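Jimudach Contract Kitchens
Workplace Automation Grant: Interim Report to the Trirkent Fund
Reporting period ending 20/08/2023

1. Purpose of this report

The grant agreement asks for an interim account of how robot arms are being brought into the preparation room at our Cronin site, and of what this has meant for the staff who work there. Financial tables have been sent separately.

2. Work carried out

The tasks chosen for the first phase are those that preparation staff ranked as the most tiresome in the January survey: pouring measured liquids, moving dry ingredients between bowls and tubs, and setting out containers at the start of a shift. All trials take place at a practice table outside the production area, and nothing handled there enters a customer order.

Pouring was taken up first. The arm is taught by an operator, who guides it through each movement and repeats the lesson when the bowl or the tub is changed. A total of 112 pouring runs were logged in the period.
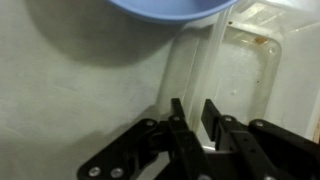

Spillage was recorded on a simple sheet kept by the operator on duty. Most of it came at the end of a run, when the bowl was brought upright too slowly. The teaching routine was changed accordingly in the second half of the period, and the revised version will be measured against the first in the final report.

Transfer of dry ingredients is at an earlier stage. Nuts, which vary in size and tend to roll, were selected on the advice of the preparation team. Small amounts are used for each attempt so that the table can be reset quickly. The practice table uses ordinary plastic bowls and clear tubs, and staff have asked that this continue, as special containers would add to their washing and storage work.
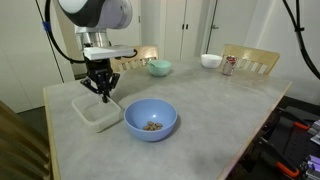

Section 3 prepared by Huguette Huet, Staff Liaison
Reviewed by Idrisa Mollel, Site Operations

3. Effects on staff

Five employees have completed operator training. Each received 200 minutes of instruction during paid hours, followed by supervised practice. Baptiste Gilbert and Valentin Rolland now share responsibility for the weekly schedule and for signing off new routines.

No position has been removed and no hours have been reduced. The content of the work has changed for those trained, who spend part of the shift teaching, watching and correcting the arm. Two of them reported less wrist strain. One found long periods of watching more tiring than the manual task, and watching duty has been shortened as a result.

Employees who have not been trained raised a concern about pay grades. The present grading scheme does not mention operator duties, and management has agreed to settle the matter before the second phase opens.

4. Variations from the plan

The Biteck scheduling software was installed later than planned, and shift records for the opening weeks were kept on paper. The cost of entering them, $360, was met from our own budget.

5. Next period

Pouring trials will continue with thicker liquids. A second training group will be formed once the grading question is closed. Questions on this report may be addressed to Renata Rivadeneira, Grant Manager.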